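3. Fitting the Joteo window screen

Mosquitoes are most active after sunset, so fit the screen by day.

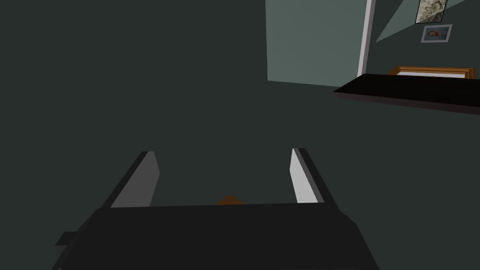
Wipe the track and let it dry.

1. Slide the top rail in first – the tabs face out. 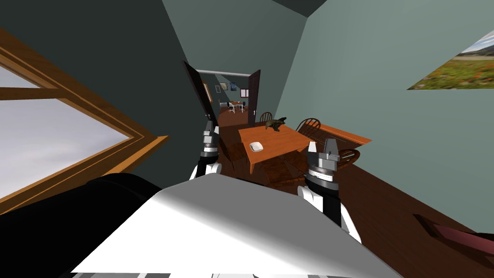 2. Press the lower rail down until both clips catch.

Caution: Do not spray repellent on the mesh. 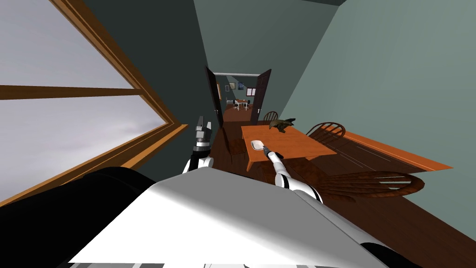
3. Check the mesh for holes every January. Patch kit: part 3911.
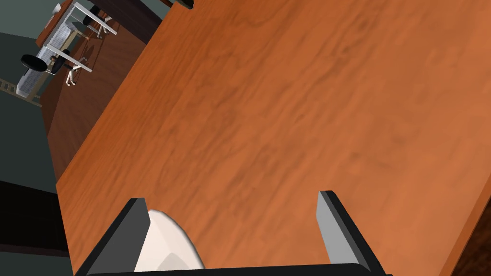
Tabletop, wood-grain finish

Busirley Home Screens – Contact – Back to top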